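# About Trelent

Trelent sorts toiletries. If you have ever inherited a bathroom cabinet, run a guest house or been given the contents of a hotel store cupboard in one go, you will know there is more to it than that sounds, and if you haven't, please take our word for it.

We began in a former shoe shop on Prurkon Lane, with one trestle table and a delivery of 1,094 assorted tubes from a chain of holiday flats that had changed its mind about hand cream. It took us most of October. By the end we had a method, a firm opinion about caps and very soft hands.

The method is bins. We tried trays, and things rolled off them. We tried drawers, and things went in and were forgotten. A plain plastic bin with ribbed sides and an open top can be seen into, rinsed out and stacked when it's empty, and it costs less than lunch. Each job gets its own set of colours, agreed beforehand and written on a card, so that yellow doesn't mean hand cream to one person and sun lotion to another. (It did once. The MacKinnon order went out very well moisturised and not at all protected.)

Tubes go in cap down with the crimped end up. The contents settle where you want them, and more of them fit in a bin than if they're lying about on their sides.

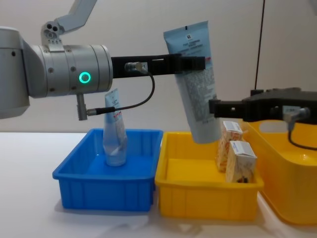 **What do you do with tubes that are half used?**

We put them in a separate bin and send them back to you with a list. We don't top them up, squeeze two into one or pass them on to anybody else, however nearly full they look.

We now have 26 regular customers, mostly small hotels, campsites and letting agents, along with a rowing club that we have learned not to ask about. The smallest job we take is 112 items. Anything under that you can do yourself on the kitchen table with the radio on, and we'll happily send you our bin card to get you started.

Our other service is called Beka, after nothing in particular. It is a monthly refill box for guest bathrooms, packed to a list you give us, and it currently goes to 170 rooms. You choose what goes in. We will query it if you ask for three kinds of foot balm, but we will pack it.

Drop-offs are at the side door before four in the afternoon. Please tighten the caps first.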